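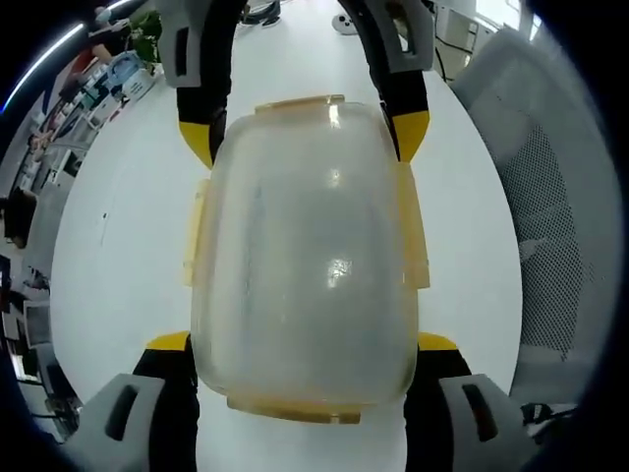
TICKET: Clip-lid container, frosted, leaks in bag and has gone cloudy
STATUS: Closed (mostly)
LOGGED BY: Cayetano Sarmiento, kitchen shelf, second floor, Murnon building
PRIORITY: Low, raised to High after soup

Reported problem

Four-clip food container with the amber edge on the lid. All four clips go down with a confident snap and the thing still lets liquid out when carried on its side. Secondary complaint: the plastic is streaky and smudged no matter who washes it. Third complaint, from my own household, is that it smells of curry that was eaten in a previous season.

Background

The container holds 1000 mL according to the leaflet that came with the set. I own two of this size and one of 600 mL. They are all the Fendero kind, bought as a bundle, and I was pleased with them for a good while. Then one lunchtime in November I opened my bag and found that my notebook had taken on pumpkin soup as a supplementary topic.

Log

7.40 am. Filled container with cold tap water, clipped it shut, turned it over above the sink. Dry for a bit, then a slow bead from one corner. Not a flood. A flood I could have respected.

7.50 am. Opened and re-clipped, pressing the middle of the lid first. Same corner, same bead. Marked the corner with a bit of masking tape so I'd stop arguing with myself about which one it was.

8.05 am. Swapped lids with its twin. The leak moved with the lid. The base is innocent and I have apologised to it.

8.10 am. Pulled the seal out of the bad lid using the handle of a teaspoon. Do not use a knife for this. I used a knife last year on a different brand and now that lid belongs to the paint brushes.

Found under the seal: one flattened grain of rice, and a line of something grey that I scraped into the bin without forming an opinion.

8.20 am. Washed the seal in warm water and dish soap, ran an old toothbrush around the groove in the lid, left both on a tea towel. Went to work with a sandwich wrapped in paper like it was 1962.

6.15 pm. Seal dry. Looked along it under the lamp for nicks and found none. It did look stretched. Laid next to the seal from the good lid it made a noticeably bigger loop, which would explain the little ripple it had been making in that one corner.

6.30 pm. Put it back starting at the corners, then eased the sides in, working the slack evenly along. My earlier method was to start anywhere and shove. The shoving had been collecting all the spare length in one place.

6.40 pm. Water test again. Upside down on a sheet of paper towel for 45 minutes while I made dinner. Paper towel dry at the end. I was more excited than the event deserved.

7.30 pm. Tested with leftover dhal, because water is not soup and I have been fooled before. One small orange spot on the towel near the taped corner. Opened it up, pressed that bit of seal down again, repeated. Clean.

The cloudiness

Some of this is just how it was sold. Frosted plastic is meant to be milky, and I spent an evening trying to polish out something that was a feature. The streaks are another matter. I tried:

– white vinegar and warm water, soaked until I remembered it. Helped a fair bit.
– baking soda paste, rubbed on with a soft cloth. Helped a little, made the sink gritty.
– leaving it on a sunny windowsill. No change to the streaks, though the curry smell did fade.
– the green side of the sponge. Made it worse. I knew it would and did it anyway.

Whatever remains shows up mainly when the light hits it directly, so I've stopped holding it up to the light. Consider that a workaround.

Notes for anyone with the same fault

Check the groove before you blame the clips. I was ready to write a stern message to Fendero about the clips and the clips were fine.

Let it cool before you close it. Hot soup under a shut lid pulls the lid down as it cools, and then you're prying at a tab with your thumbnail and muttering.

Do the clips in opposite pairs, ends and then sides. Going around in a circle pushes the lid off to one side. You can feel it if you go slowly.

Top rack only, if you must use the dishwasher. Mine has been on the bottom rack, next to the heating element, more than once. I have my suspicions about the stretched seal and most of them point at me.

Replacement seals exist. I found a pack from Pukero for this size but haven't ordered it, as the postage costs more than the seal and I'm waiting to need something else.

Outstanding

Container has been carried upright and sideways since, up to 21 trips by my tally on the fridge, with one damp corner that I put down to overfilling. It still travels inside a bread bag. Trust comes back slowly. The notebook was not recoverable from page 30 onward and smells faintly of nutmeg.

Resolution: seal cleaned and refitted. Will reopen if soup reappears.

Comments

marlo_k
The rice grain!! I just checked mine and there was a whole lentil in there. Mine's a Cabello but the groove looks to be the same sort of thing. Thanks, and also yuck.

Pantry Gull
You can store them with the lids just resting on, not clipped. Mum swears the seals last longer. No science behind it, just Mum.

tindersticks
Soup goes in a jar. Always has.

Cayetano Sarmiento
@tindersticks I have dropped a jar of soup on a tram. We don't discuss it.

dot in the hills
Did the vinegar take the smell out as well, or was that only the sun? Mine is fish curry so I'm prepared to do both.

Cayetano Sarmiento
Mostly the sun, over a weekend. For fish I'd do both and leave the window open.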